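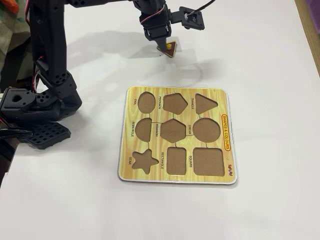
Tablero de nueve formas y la pieza triangular, con su botón amarillo.

¿Merece la pena un encajable de formas con los nombres en inglés?

Annelore Bauerfeind
18 de noviembre de 2025

Me han pasado este encajable de madera para mi hijo, que tiene 2 años. En casa hablamos español y alemán, de inglés nada. La persona que me lo dio jura que con él los niños «aprenden inglés solos», y yo no me lo creo. Tampoco veo claro lo de enseñar colores y formas a la vez.

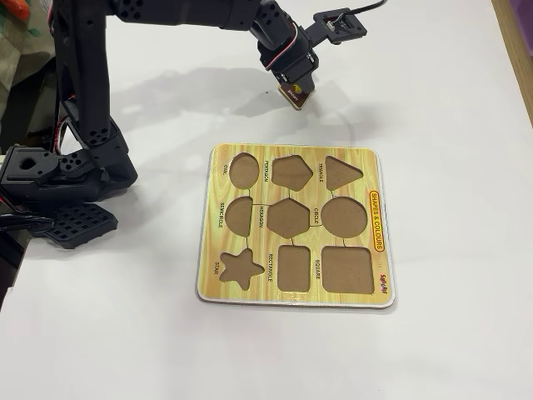

Además, el cuadrado me lo mete en cualquier parte menos en su hueco y a los cinco minutos se va a otra cosa. ¿Se lo guardo hasta que sea mayor o insisto? ¿Alguien ha notado algo con estos juguetes, aparte de piezas debajo del sofá?

Volver a preguntar en Galtstead

Volker Harms

Escéptico como tú. Inglés no va a aprender, porque a esa edad no lee. Las palabras OVAL, PENTAGON o SEMICIRCLE al lado de cada hueco son para el adulto que juega con él. Y el rótulo de SHAPES & COLOURS vende más de lo que da.
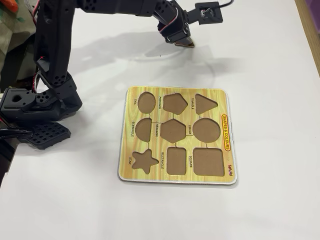
Nueve huecos de golpe me parecen demasiados. Yo sacaría solo el círculo y la estrella, y dejaría para bastante más adelante el pentágono y el hexágono, que se confunden hasta con gafas. Di los nombres en tu idioma y ya está. Si se levanta a los cinco minutos, pues se levanta. Desconfío mucho de las tablas que dicen que a los 24 meses «deberían» completar uno entero.

Rusix

Los míos jugaron muchísimo con uno parecido y hoy saben inglés, así que algo hará. Cómpralo sin miedo.

Skudavden

Rusix, que ya lo tiene, no pregunta si comprarlo. Y los tuyos habrán ido a clase, digo yo.

A lo del color: mira la cara de las piezas.

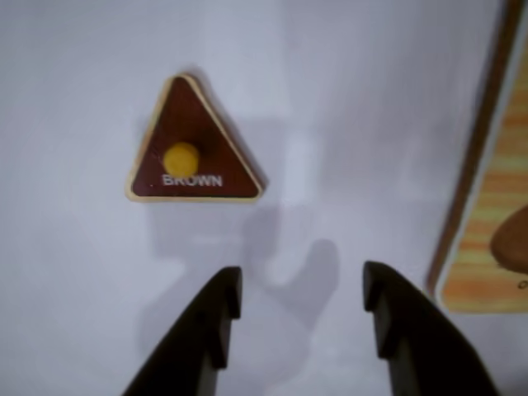

El triángulo lleva escrito BROWN, y en el tablero su hueco se llama TRIANGLE. O sea, dos palabras distintas para una misma pieza. Para un niño que empieza me parece un lío, y yo elegiría una cosa: o «dame el marrón» o «dame el triángulo», según el día. Guardarlo no hace falta. Eso sí, revisa que los botones estén firmes antes de dejárselo.

Preguntas relacionadas
Cómo limpiar juguetes de madera sin estropear la pintura
Puzles con botón o sin botón
Me falta una pieza del encajable, ¿se puede hacer otra?
Dos idiomas en casa y un tercero en los juguetes

Contacto | © Galtstead | Volver arriba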